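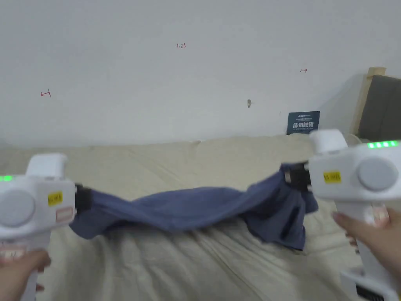
Blue garment held up over the bed, twisted in the middle.

Folding a soft T-shirt on a bed without creasing it
Posted in November by Wikura Household Desk

We are preparing a short laundry guide for residents of a building in which most rooms have no table large enough for folding. The bed is therefore the only flat surface. Soft cotton shirts twist in the middle as soon as they are lifted by two corners, and the finished stack is uneven. Residents are asked to keep each stack within a shelf space of 400 mm. Is there an accepted method for folding on a quilt or duvet?

Kowalczyk
Member, 1438 posts

A soft surface is acceptable provided that the cover is pulled smooth first. Lay the cloth down in full before making any fold. Hold one corner and draw it outward until the slack has gone, then release it slowly. Do not pull both ends hard at once – knit fabric will stretch along the line of tension.
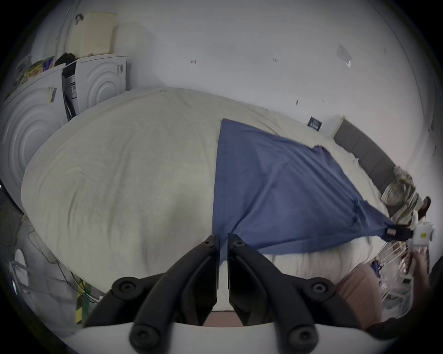
One corner drawn out, with a crease running in from it.

Smooth that crease with the flat of the hand, working toward the nearest edge. The garment may then be folded in 3 steps: one side to the center, the other side over it, and the hem up to the collar. 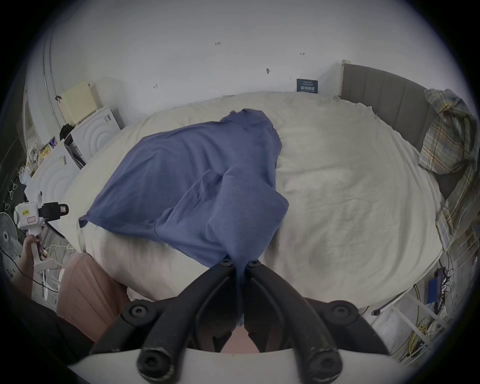 Where the bed stands next to the washing machine, it is advisable to keep the basket on top of the machine and leave the whole bed clear for folding. Pillows should be moved toward the headboard.

Stosanik
Member

We just roll ours. Takes less room and you do not need the bed. The creases are the same either way, in my opinion.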